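The Sofa Question, Year Two

January 28, 2026

Filed under: the house, money, regret

We have been without a proper sofa since last April, when the old one went down the stairs and out to the kerb with one leg already off. In its place we have two garden chairs and a beanbag that belongs to my nephew. I'm forty-six. I get out of the beanbag in stages.

The trouble started with a rule, and the rule was mine. I said we would not buy anything we hadn't sat on. This seemed sensible until I learned that the nearest showroom with more than three sofas in it is in Prernham, that it takes two buses, and that it closes for lunch.
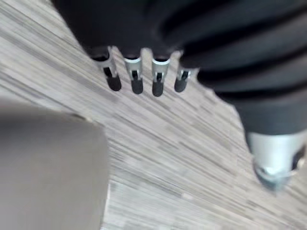 So we went to Prernham. The salesman was called Thanasis Andreadis according to his badge, and he had the patience of a man on a fixed wage. He let us sit on everything. He asked how we sat, as in which way round, and my wife said "sideways" and I said "upright" and he wrote both down as though they were symptoms.

The one we liked best was the Gindovell, a corner model in a colour called Oat. It cost 2000 pounds before you added feet. I had not known that feet were extra. I'd have thought a sofa without feet was a large cushion, but I am new to this.
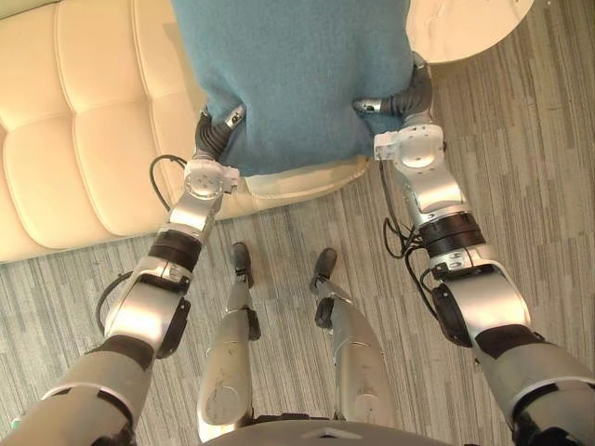

My wife's position is that we will own the thing for fifteen years, so the price per evening is tiny. My position is that I don't pay per evening, I pay in one go, on a card, with a woman watching. We had this talk on both buses home and again over the washing-up.

Then there's the measuring. Our hallway narrows by the meter cupboard, and nothing that goes round a corner will go round that corner. I made a sofa out of cardboard and parcel tape and walked it in from the street — a thing I'd recommend doing after dark. It got stuck at the cupboard. A neighbour held the door for me and asked nothing at all, and I've been avoiding her ever since. 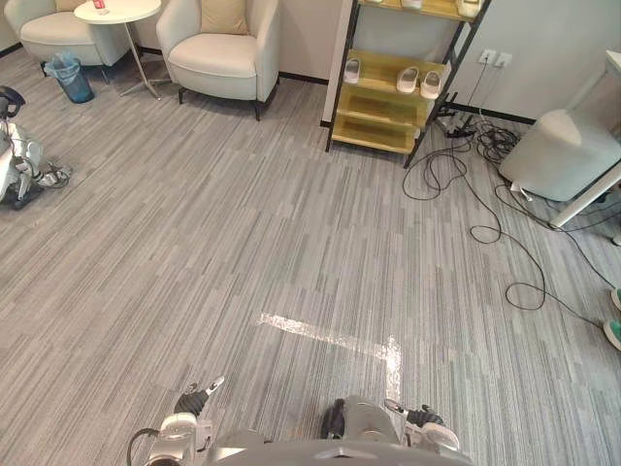 The Gindovell does come in sections, I should say. Each one would go through with 34 millimetres to spare, if I take the hall door off and the radiator behaves. Delivery is another matter. They'll bring it to the kerb for nothing, or into the room for a fee that made me laugh out loud in the shop.

I did look at second-hand. There was a Sqalli two-seater for 500, described as "hardly sat on", which raised questions about the home it came from. It had gone by the time I'd found a tape measure. 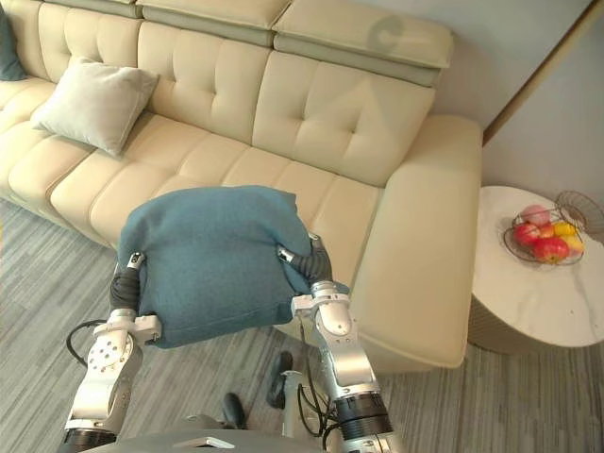
Photo: Loukia Mitsotakis-Vlachou

And colour. We have a cat, a fondness for red wine and one elbow each that seems to leak newsprint. Oat is plainly madness. The other choice was called Slate, and in the shop it looked very smart, and on the little square of cloth they gave us it looks like a school jumper. The square has been on the mantelpiece since we got back. The cat has slept on it twice, so it has at least been tested.

My wife rang the shop this morning to ask how long they'll hold the price. Until the end of the month, he said, and he remembered us. "Sideways and upright," he said. I'm off to take the hall door down and see what's behind the radiator.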